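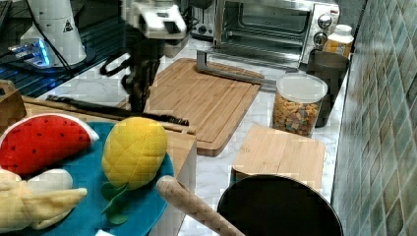 Landum gas link: progress report to the fund manager
Reading time: 2 min
Print | E-mail

To Margarida Gouveia, from the owner's engineer

You asked for a plain view of whether the Landum link will carry gas when the developer says it will. My view is that it might, but the developer's own papers don't show it yet.

Trarier, the main contractor, reports that 3,090 metres of pipe are now in the trench between the Ollow offtake and the river. I have checked the weld records against that figure and they agree. What the headline leaves out is that pipe in the trench has not been tested, and most of it has not been backfilled either. The monthly summary calls this stretch "complete". I have asked for the word to be taken out and it was still there in the May issue.

The river crossing is the part I worry about. Two drilling attempts have been made. The first was abandoned in gravel that the ground survey said would be clay. The second was stopped by the landowner over access, a matter that was described to us last winter as settled. Trarier now wants to move the entry point 100 metres upstream. The drawings look sensible enough, but there are no new boreholes behind them, and I would not release money for a third attempt on the strength of the old survey. 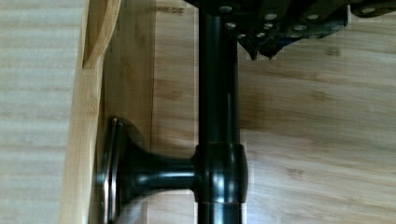 Ó Súilleabháin are supplying the pressure reduction station for the power plant end. Their factory test went ahead and I attended. Both regulator streams held pressure. The standby stream was slow to take over, and the supplier put this down to a setting. Perhaps so. They have promised a repeat run with me present, and until then I have marked the item open.

On money, the contractor has drawn down almost all of its allowance for delays with the crossing still to do. The forecast nevertheless shows the final cost unchanged. I asked how, and was told that savings would be found in reinstatement. Reinstatement is topsoil, hedges and drains on other people's farms, and I have never seen it come in cheap.

The programme still gives first gas 15 weeks after the crossing is finished. That assumes testing, drying and the plant's own checks follow each other without a gap. The plant operator has not confirmed its dates in writing.

I recommend paying the pipelaying claim less the usual retention, holding the crossing payment until borehole results arrive, and asking for a revised cost forecast before the next drawdown. Trarier has been told to expect all three. The weld records and my notes from the factory test are on the shared drive, and the landowner's letter will follow once their solicitor agrees to its release.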